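Hakamari Beeswax Polish, 300 ml tin

I started making this polish for my own kitchen chairs and now it's the thing people ask me for most! It's just beeswax and linseed oil, warmed slowly and poured on a Saturday when the house is quiet. Rub on a thin layer with an old sock, leave it overnight, then buff. One tin did my whole Padholm dresser - both sides of the doors too - with almost 100 ml left over.

Smells a bit like honey, a bit like a shed. I love it.

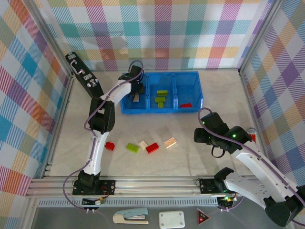
How long does an opened tin keep?
About a year with the lid pressed down firmly, somewhere cool.

Araba Agyeman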